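Commercial laundry firm Tritov has put two robot arms to work at its Werthorpe plant, taking over part of a sorting job that its staff have always done by hand.

The arms pick up items from incoming loads and drop them into bins for washing. Each has a small camera near the gripper. Tritov said 3,622 items went through the new line in May, the first month it ran on both day shifts.

No jobs have been cut, according to the company. Three people who used to sort at the belt now check stained and damaged pieces and handle whatever the arms fail to pick up. They were given two weeks of training and moved up one pay grade.

Workers at the plant say the job is easier on the back and shoulders but means more time standing at a screen. Some have asked for shorter turns at the checking station, and the company said it will review the schedule before the fall.

Sorters still start at 6 a.m., an hour before the arms are switched on, to pull out anything with pins or glass in it.

Tritov plans to bring the same setup to its smaller plant in Belmonte. It has not set a date.

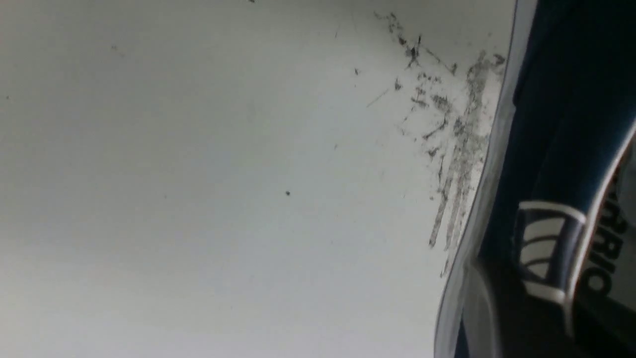

Scuff marks on a pale surface, beside navy material with white lettering, seen from a camera on one of the arms.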